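May 7, 2019
by Tapio Kettunen

Rye crispbread, second round, and I'm so happy with this one! The January batch came out like roof tiles (Jondo still brings it up), so this time I went wetter: 2000 g Skorkwood dark rye, the old starter, salt, caraway, and enough water that the dough slumped off the spoon. Left it covered overnight and it smelled wonderful by morning — sour, a bit like apples.

Rolled the first sheets too thick again. The trick from the Putham bakers is to flour like mad and turn the sheet after every pass, and once I got into that rhythm they went down thin without tearing. Docked with the knobbly pin, hole cut in the middle, straight in.

First tray 70 seconds on the hot stone, pale in the center. Second tray a little longer and wow, blisters everywhere, proper snap once it cooled. Got roughly 40 rounds altogether, minus what got eaten standing up with butter.

Still to sort out:
- caraway is too shy, double it, or try fennel on half
- drying overnight at 60 C worked, but the bottom rack lagged, so swap racks before bed
- ask Korletey about coarser flour for dusting

Saving a few for Friday with smoked fish and egg. Can't wait!

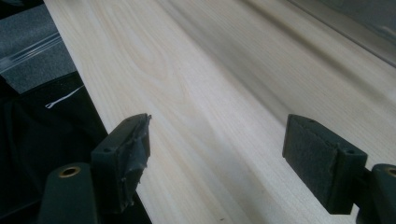 Pale board, smooth face, grain running lengthwise on the right.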